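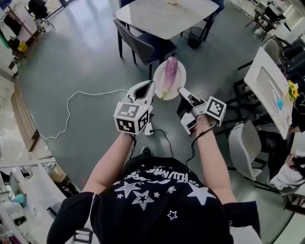
Hand-held grippers, one eggplant, one plate.

Hi, I'm Poonam, and I'm looking for 16 people to come and spend an afternoon with us at the Jilter open day this November!

We teach robots to do kitchen chores, and the teaching is done by hand. You take a gripper in each hand and you pick things up, put them down, move them onto plates, that sort of thing. I've been doing it for three years now and I still get weirdly proud when a bowl lands where I meant it to.

The open day starts at 11 in the morning with a demo by my colleague Ashok Shakya (he's very good, don't let him put you off). After lunch it's your turn. You'll get a short practice round with me or Hiba, then a set of small tasks with vegetables and dishes, with plenty of breaks. We're collecting 1,000 recorded tasks before the end of the year, and yours will count toward that if you're happy for us to keep them. If you'd just like to try it and not be recorded, tell us on the day and that's fine too.

Who can come? Anybody 18 or over who can stand and bend for short stretches and has the use of both hands. You don't need to know a thing about robots. Left-handed people, please please sign up - we never have enough of you! Wear short sleeves or something you can push up, and flat shoes. Leave rings and bracelets at home if you can.

We pay for the full afternoon even if you decide to stop early, and lunch is on us. Tell me about any allergies when you write, as there's fresh produce around all day.

We're also hiring two part-time operators after the open day, so if you think you might like this as a job, say so in your email and Devendra Chauhan will find you for a chat over coffee.

To sign up, send me your name, a phone number and which hand you write with. I answer everybody, usually the same evening.

Poonam Kushwaha
Open day sign-ups, Jilter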